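Bench notes, September

Started 7:40 am. Putter fitting stuff mostly, the iron lofts can wait till the Tirnus shafts show up.

Flutine mallet first. Came in with the complaint that it leaves everything right from inside ten feet. Loft/lie machine says lie is 2 degrees flat of what the work order claims. Bent it back, rechecked twice, holds. Sole still sits a hair toe-up on the mat but thats how the head is cut, same as the last one of these we had in.

Grip on it was shot — slick at the bottom hand. Pulled it, cleaned off old tape (three layers, why), new double sided, new grip. Let it sit till after lunch before anyone rolls a ball with it.

Avach blade next. Swingweight D-something on the tag, the tag is useless. Rolled balls on the long strip, same line, same ramp for backstroke length. Blade as delivered: 74 holed out of 100. With heavier sole screws in: 79. Not sure I believe five putts is a difference. Same ramp, same balls, but the strip was brushed between sets and it wasn't before the first one, so that's sloppy on my part. Redo with brushing both times before telling the customer anything.

Note for whoever runs the strip next: brush toward the cup, always the same way. Stimp reads different if you go back and forth. Wrote this in the last book too.

Ball counter on the return now at 1248. Belt squeaks on startup, goes away. Dont oil it, the oil gets on the balls and then on the carpet, took ages to get out last time.

Ağca order — wedges, short set. Customer wants them bent weak, and I'd rather not go past 2 on the cast ones. Forged are fine. Left a message, no answer by 4. If no word tomorrow do the forged and hold the rest. 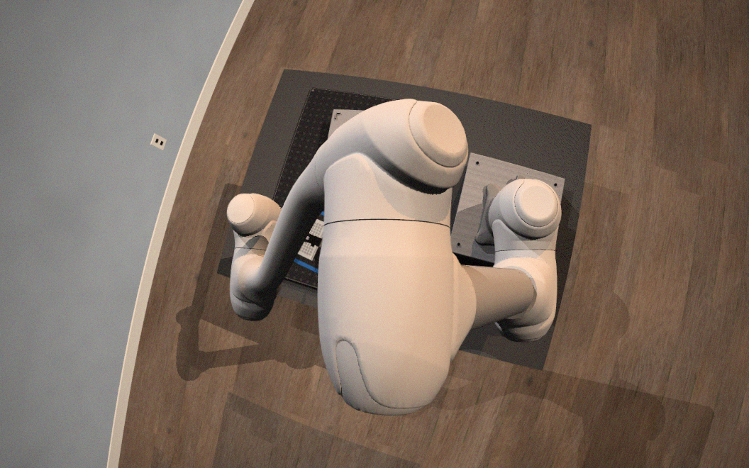
Also the epoxy. Old tube is grainy, toss it. New one is on the shelf over the saw, write the open date on it when you crack it. Had a ferrule creep up on the Ağca gap wedge, probly from the bad tube. Heated, pulled, cleaned the hosel, will reset with fresh.

5:15. Flutine mallet rolled fine, start line looks better to my eye but my eye wants it to be better. Put alignment tape on the strip, got bored after two dozen. Proper set with the ramp needed.

To do —
redo Avach, both screw sets, brush each time
reset gap wedge
chase Tirnus on shafts, they said this week
blades for the grip knife, down to the last one
lie board needs new tape, the old stuff is peeling at the heel end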